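Tosby 4 Bench Curtain Track

The Tosby 4 is a ceiling- or frame-mounted track for heavy curtains in workshops, photo rooms, test bays and small stages. It carries blackout, acoustic and welding-grade fabrics on a single rail and can be fitted by one person with a drill, a level and a hex key. The track is sold by Plulberg in kits and as loose sections.

## Track and carriers

The rail is an extruded aluminum C-section, anodized black, with a wall thickness of 3 mm. Sections join with an internal steel splice held by four set screws. The splice sits flush with the running surface, so carriers pass over the joint without catching. Joints should be placed within a hand's width of a ceiling bracket.

Each carrier has two nylon wheels on a steel axle and a swivel eye below. The swivel turns freely under load. Carriers are loaded from either end of the rail before the end stop goes on. If a carrier needs to be replaced later, remove the nearest end stop, slide the others out onto a spare piece of rail, and swap the worn one. The curtain can stay hooked up during this work if a second person supports the fabric.

Older Harju carriers do not fit this rail. The wheels are wider and will bind in the curve sections, even where they seem to run well on the straights.

## Fabric

The standard curtain is a black wool serge, flame retardant, with a webbing header and brass grommets. It is supplied flat or with 50 percent fullness. Flat panels take up less room when drawn back and are easier to brush clean. Panels with fullness block light better at the edges and absorb more sound in the upper range.

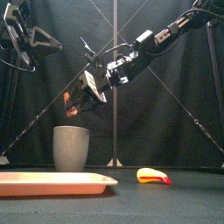 Hem weights are optional. A chain hem is recommended wherever a door or vent moves air across the room, and the chain should be taken out before the fabric is sent for cleaning. Serge must be dry cleaned. Washing strips the flame treatment and shrinks the cloth unevenly along the header, after which the grommets no longer line up with the carriers.

A polyester alternative, Vestutix, is available for rooms with high humidity. It can be washed cold and hung wet. It reflects slightly more light than serge, and under a hard side light the difference is visible.

## Specifications

| Item | Value |
|---|---|
| Section length | 1,498 mm |
| Rail wall thickness | 3 mm |
| Rail height | 29 mm |
| Wheels per carrier | 2 |
| Set screws per splice | 4 |
| Rail finish | Black anodized |
| Curtain, standard | Wool serge, flame retardant |
| Curtain, alternative | Vestutix polyester |

The odd section length allows for the end plates. One section with both plates fitted comes to 1,500 mm.

## Mounting

Mark the full line before drilling. On plaster ceilings, fix into joists or use toggle anchors. On a metal frame, use the clamp bracket, which grips the lower flange and needs no holes. Tighten clamps evenly from the center of the run outward, then check the level again.

Curve sections are supplied in 90-degree bends only. Brackets are required at both ends of every curve. Do not bend straight sections on site; the slot closes on the inside of the bend and the wheels will jam.

Leave a gap between the bottom of the curtain and the floor. Serge drops slightly in the first weeks after hanging, so final hemming is best left until the fabric has settled.

## Care

Wipe the inside of the rail with a dry cloth twice a year. Oil and grease collect dust and should not be used. A light silicone spray on the wheels is acceptable.

## Ordering

Kits include rail, splices, brackets, carriers and end stops. Curtains are made to measure and cannot be returned once cut. Please give the finished width and drop, the side on which the curtain stacks, and the bracket type. Drawings for runs with more than one curve are checked by Štěpánka Havlíček before cutting. Questions about fire certificates go to Norbert Magyar at the Plulberg sales desk.

Orders for serge placed in February ship from the new dye lot. Customers matching existing panels should send a swatch with the order.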